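Kidanbridge Visitor Welcome Project
Second progress report to the Casado Fund

Submitted by Blair Leckie, Project Manager
Reporting period: the second half of the first year of the grant

1. Purpose of this report

This report sets out what has been done under the grant since our first report, how the money has been used, and where the work has fallen behind. It covers the harbour path, the signs and maps, the shuttle bus and the training of accommodation hosts. The matters raised by the Fund in its letter on our first report are answered in section 6.

2. Background

The Fund will recall that the project was set up to encourage people who already pass through Kidanbridge on the way to the Somau ferry to remain in the town for at least one night. Most ferry passengers arrive by train, walk directly to the quay and leave on the next sailing. Those who miss the last boat have had little guidance on where to stay, where to eat, or what might be done with a free morning before the first departure.

The grant supports four pieces of work, which are reported on in turn below.

3. Progress

3.1 Harbour path

The path from the station to the quay is open along its full length. The lower section beside the old customs shed was the last to be finished and was handed over to us in April. Step-free access has been provided at both ends, and the steep ramp near the slipway has been replaced by a longer one with two resting places.

One length of handrail was supplied at the wrong height and has been sent back. A temporary rail is in place. The supplier has accepted the cost of the replacement and we do not expect any charge to the grant.

The path is used heavily when a train and a sailing fall close together. Passengers with large suitcases have reported that the cobbled stretch outside the chandlery is hard going. The cobbles are protected and cannot be lifted, but the harbour office has agreed in principle to a smooth strip along the inland side. We shall write to the Fund separately if this requires a change to the budget.

3.2 Signs and maps

New signs have been put up at the station, the bus stands and the ferry terminal. The walking map has been redrawn by Yareli Aguirre and printed in an edition of 3000 copies, which are held at the ticket office, the library and the larger guest houses. It shows walking times in place of distances, following comments made by visitors on the draft.

The map contains one error. The public toilets at the north end of the quay are marked as open all year, whereas they close for the winter. A correction will be made at the next printing, and a notice has been fixed to the door of the toilets giving directions to those at the station.

Work on the Somau side has been slower. The island landing stage belongs to a different authority, and permission for the sign there was granted only in May. The sign is now in production. Its wording has been agreed in full and includes the times of the first and last boats, with a space for the seasonal timetable.

3.3 Shuttle bus

The shuttle between the station, the town and the quay began running at Easter. It is operated by Furkinen under a contract for the length of the season, using a low-floor vehicle with a luggage rack. The first departure meets the early train and the last leaves the quay at 1823, after the evening boat has come in.

Since the service began, 16 journeys have been cancelled. Most of these fell in a single spell when the bus was off the road with a gearbox fault and no other low-floor vehicle could be hired. Furkinen has since made an arrangement with a neighbouring depot for a spare, and we are satisfied that a long gap is now less likely. 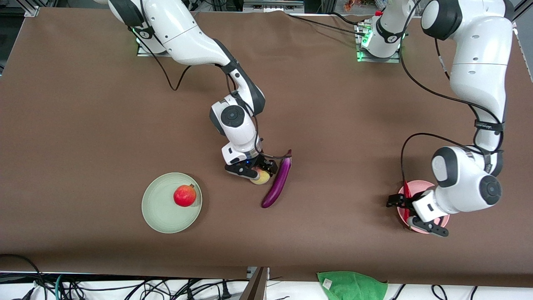
The timing of the last departure has caused some difficulty. When the evening boat is late, the driver is obliged to leave at the advertised time in order to meet the train, and passengers still coming down the gangway are left to walk. On wet evenings this has led to complaints. Maximiliano Lozano, who manages the contract on our behalf, has asked Furkinen for a price to hold the bus for up to ten minutes when the ferry company gives warning of a delay. The train connection would be lost on those evenings, but a later train is available for most destinations.

Fares have been kept at the level given in our application. Holders of a ferry ticket travel free in either direction on the day of their crossing. A number of drivers were at first unsure whether this applied to return tickets bought on board, and a short written instruction has now been issued to all of them.

3.4 Training for hosts

Training has been offered to the owners and staff of guest houses, hostels and rented rooms within walking distance of the quay. The sessions cover late arrivals, early breakfasts, luggage storage and the giving of clear directions. They have been led by Rattana Srithong, who has long experience of running a hostel in a ferry port.

To date, seven establishments have completed the full course. This is below our target. Attendance was good in the winter and fell away sharply once the season began, as owners were unable to leave their premises in the mornings. The remaining sessions have been moved to the autumn, and a shortened evening version will be tried for those who cannot manage the full day.

The most useful result so far has been the agreement on early breakfasts. Guests leaving for the first boat were often sent off with nothing, or paid for a breakfast they could not eat. All of the houses that have completed the course now offer a packed breakfast on request, to be ordered by the previous evening. Several have also agreed to hold luggage for visitors who wish to cross to Somau for the day and return — a service previously available only at the station, and only until mid-afternoon.

4. Use of funds

Spending on the path and on the signs is within budget. Spending on training is lower than planned for the reason given above, and we ask the Fund's permission to carry the unspent portion into the second year. Spending on the shuttle is in line with the contract. The cancelled journeys have been credited to us in full.

A detailed statement prepared by our finance officer, Remedios Miranda, is attached to the signed copy of this report.

5. Risks

The ferry company has begun to consult on a revised winter timetable. One of the proposals would bring the last sailing forward to the middle of the afternoon. If adopted, this would increase the number of visitors needing a bed in Kidanbridge, but it would also leave the final shuttle journeys of the day with few passengers. We have replied to the consultation and have asked for a decision before the bus contract is renewed.

A second risk concerns accommodation. Two of the larger guest houses are for sale and it is not certain that either will continue in its present use. We are keeping in touch with the agents and will offer training to any new owner.

6. Matters raised by the Fund

The Fund asked whether visitor numbers could be reported by month. The ferry company has agreed to release monthly passenger totals to us, and these will be included from the next report onwards. Overnight stays are harder to establish, as the smaller houses do not keep records in a common form. A simple return has been drawn up and will be introduced alongside the autumn training.

The Fund also asked that its support be acknowledged on the shuttle vehicle. The lettering has been applied to both sides and to the rear.

7. Work planned for the next period

The Somau sign will be installed and the handrail replaced. The autumn training sessions will be held. The walking map will be corrected and reprinted, with the addition of the coastal route to the lighthouse if the landowner's consent is received in time. Terms for the second season of the shuttle will be agreed with Furkinen once the winter timetable is known, and a draft will be sent to the Fund for comment before signature.

Blair Leckie
Project Manager, Kidanbridge Visitor Welcome Project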